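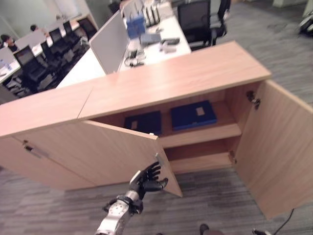 Ordenar un armario bajo de oficina: carpetas, cajas planas y etiquetas

Publicado el 28/9/25

Un armario bajo de dos puertas parece poca cosa hasta que se llena mal. Las notas que siguen salen de los armarios de la segunda planta de Lillemitz, donde guardamos la documentación de proveedores y el material de archivo en curso. Sirven igual para un mueble de casa con un estante en medio.

Antes de empezar

Abra las dos puertas del todo. Con una sola abierta se acaba metiendo todo en el mismo lado y el otro queda para lo que sobra. Compruebe también que no haya una silla en el recorrido de la puerta; las bisagras de este tipo de mueble aguantan mal los topes.

Saque lo que haya dentro y póngalo encima del propio armario, nunca en el suelo. Si la tapa está hecha de dos paneles, no apoye una pila alta justo sobre la junta.

Pase un paño apenas húmedo por el estante y por el piso del mueble. En madera clara los cercos de polvo se notan mucho. El paño, bien escurrido, y siempre en el sentido de la veta. Nosotros lo hacemos en marzo, después del cierre, y otra vez al volver del verano.

Medir el hueco

Mida la altura del estante al techo del mueble y la del piso al estante. En los nuestros el fondo útil es de 37 cm, suficiente para una carpeta tumbada con el lomo hacia fuera. De pie, las carpetas grandes rozan el estante y hay que inclinarlas para sacarlas, con lo que se doblan las esquinas.

Si el estante se apoya en clavijas, mire si hay agujeros libres más arriba o más abajo. Cambiarlo de altura lleva unos minutos y ahorra bastante espacio. Vacíelo primero y empújelo desde abajo con las dos manos. 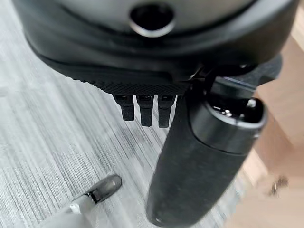

Para repartir los pesos hay una regla sencilla: lo pesado va abajo y lo que se consulta a diario, arriba. Una caja de archivo llena puede curvar un estante largo en pocos meses, sobre todo si se coloca en el centro. Al bajar una caja, agárrela por la base y con las manos secas; si cuesta sujetarla, unos guantes con palma rugosa ayudan mucho, y lo mismo vale para cualquier herramienta de mango grueso con acabado mate, como el negro de la foto, que resbala menos que uno pulido. Los lotes que llegan de Ikent, que pesan bastante, los abrimos y los repartimos en dos tandas.

Carpetas tumbadas

Tumbadas ocupan más ancho, pero no se vencen ni arrastran a las vecinas. No apile más de 2 si son de anillas: el mecanismo hace bulto y la de arriba baila. Alterne los lomos, uno a la izquierda y otro a la derecha, y la pila queda casi plana.

Todo lo que sea del mismo asunto, junto y del mismo color. Azul oscuro para contratos, azul claro para albaranes. Orestis Moschos, que lleva el archivo de Laryea, reserva además un lado del estante sin ocupar para lo que entra durante la semana. Lo hemos copiado y funciona. 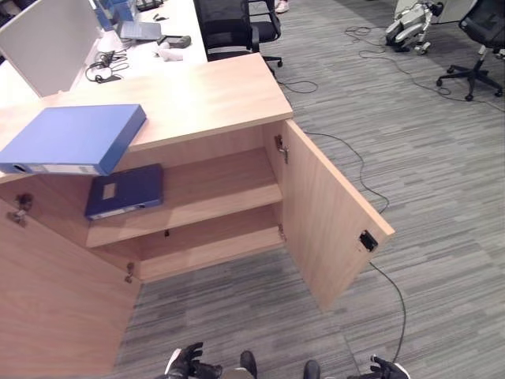

Carpeta azul marino en el estante y la azul clara todavía encima del armario.

La carpeta que se queda encima del mueble conviene dejarla entera sobre la tapa. Si sobresale por el borde, alguien la engancha con la manga al pasar. Y si va a estar fuera más de un día, mejor en una bandeja.

Fundas y hojas sueltas

Las fundas multitaladro se guardan con la tira de agujeros hacia el mismo lado. Un paquete empezado se abre por un extremo corto y se cierra con una pinza ancha, sin cinta adhesiva, que deja pegamento en las primeras fundas.

No llene una carpeta hasta arriba. En las nuestras paramos en 60 fundas y abrimos otra. El expediente de Doleo llegó a tener 236 hojas en una sola carpeta y las anillas dejaron de cerrar bien.

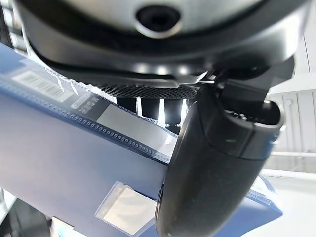 Borde perforado y etiqueta de código de barras, de cerca.

Etiquetas

Póngalas siempre en la misma esquina. La superior izquierda es cómoda con las carpetas tumbadas. Si ya hay una etiqueta con código de barras, no la tape: pegue la suya al lado.

Escriba el asunto y el año, nada más. El rotulador permanente se corre en las etiquetas satinadas; el lápiz blando se lee peor, pero se puede corregir. Para despegar una etiqueta vieja, secador a temperatura media y paciencia.

Cerrar

Empuje las puertas con la mano plana, cerca de la cerradura. Si una no encaja, mire antes si asoma alguna carpeta. Después revise los tornillos de las bisagras, que se aflojan con el uso, y apriételos a mano, sin atornillador eléctrico.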